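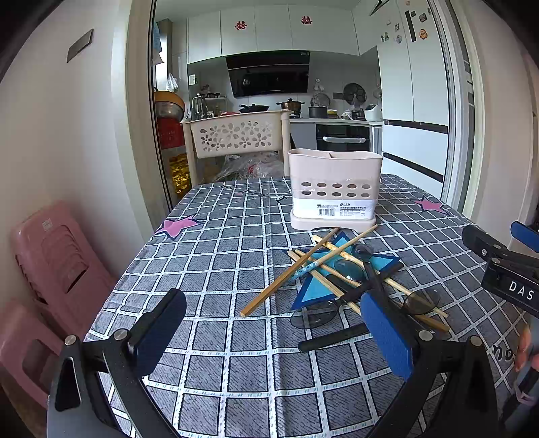 4. Fitting filters to the Konness half mask

Read section 3 first if the mask is new. Sizes differ, wrong size wont seal whatever you do here.

1. Wash and dry hands. No hand cream.
2. Check the date on the filter pouch. Expired, bin it.
3. Tear pouch at the notch. No knives, the membrane is right under the foil.
4. Line up the arrow on the filter with the dot on the mask. Push, quarter turn clockwise. Should click.
5. Same on the other side. Always change both together.
6. Mask on, bottom strap first, then the head cradle. Snug, not tight.
7. Cover both filters with your palms, breathe in gently, hold 5 seconds. Facepiece should pull in and stay in.

Leaks at the nose: move it up a little, redo step 7.
Leaks at the sides: straps. Pull both evenly.
Still leaking: don't go in. Get another size from stores.

NOTE: Ternotier filters fit the 700 and 900 bodies only. They will go onto the 300 if you force them but the gasket dosen't seat.

CAUTION: Particle filters do nothing for gas or solvent vapor. Check the color band against the chart in section 2 before every job.

CAUTION: Beards, stubble, anything under the seal = no seal.

Filters out of the pouch: write the month on the rim in marker. Store in a closed bag, away from the paint shelf.

Harder to breathe through, dented, or wet: replace, both sides.

Spare gaskets and straps: ask Branwen Yorath, stores, before 4 pm.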